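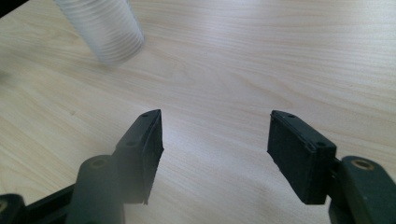
3. Collecting the demos

Hussam Yammine and me did all the collecting ourselves, on the pale wooden table, using the hand-held gripper. Each demo starts with the jaws open and nothing in them, then you reach for the white ribbed thing, close, lift, put down. Sounds easy. First session was mostly rubbish – we moved far too fast and the object comes out blurry, so the Kelance software couldn't line up the frames.

Second go we slowed down and did 10 demos each before swapping. Much better. Threw out 7 in the end, mostly where one of us started recording with the jaws half shut.

Things we changed:
start position further back, so there is bare table between the pads and the object
no talking to each other mid demo (it does make you jerk your hand)
check the screws on the pads before every sesion, two came loose in June

4. Labels

Every clip gets a start, a grasp and a release. Hussam did the first lot and I did the rest, and we dont agree on where a grasp begins – he marks first touch, I mark when the fingers stop moving. Went with his. Relabelling mine took 11 hours, which is why the training part (section 5) only has one run in it.

Clips are in the Drotero folder, old labels are in there too so dont mix them up.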